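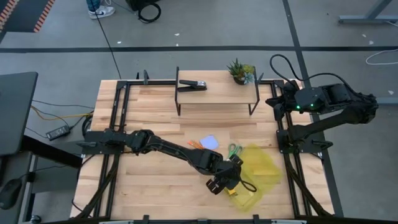 Fondero Two-Arm Bench Kit

Two arms, one rail frame, one tabletop. Ships as a set from Roddale. Bolt together, plug in, start teaching tasks.

Item no. 1938
Availability: in stock, next batch April
Lead time: 9 working days, longer for overseas

What it's for
Desk-scale handling work. Sorting office supplies, bagging, putting things up on a shelf and getting them down again. Scissors, sticky notes, a stapler, that kind of size. Soft stuff like mesh bags too, tho expect to spend more time teaching those. Not for heavy parts. Not for food.

In the box
- left and right arm, black, jointed, with base plates
- two-finger grippers, fitted
- black metal rail frame, goes around all four sides
- butcher-block top, light wood
- power supply and arm cables
- hex keys, spare screws, printed setup sheet

Not in the box: computer, monitor, mouse, anything you want picked up. Shelf is not included either, people keep asking. Any small one with narrow legs will do, just make sure the gripper can clear the top of it before you run at full speed.

Setup
Needs 2 people to lift the frame. One can do the rest. Arms mount on opposite rails, left one first. Route the cable at the wrist with some slack or it will pull when the arm reaches to the middle. Leave floor space on the far side for the long cables and keep the power brick where you wont kick it. Tape a line on the floor if others walk through.

Run the homing routine with the table clear. Then load your objects.

Grippers
Standard fingers are fine for pens, boxes, pads. For bags and cloth get the Skotodura finger sleeves (sold in pairs, order 2 pairs for both arms). Slip on, no tools. Replace when they go shiny.

Software
Lahtinen Teach, 3 seats, first year included. Record a motion by hand, play it back, trim it. Both arms together or one parked. Renewal is per seat after that.

Warranty
2 years on arms and frame. Gripper fingers and sleeves are wear parts, not covered. Wood top not covered for scratches, you will scratch it.

Returns
Within 9 days of delivery, original packaging, arms in the foam. We don't take back opened sleeves.

Spares and price list on request. Please give the item number and which side arm, they are diferent parts.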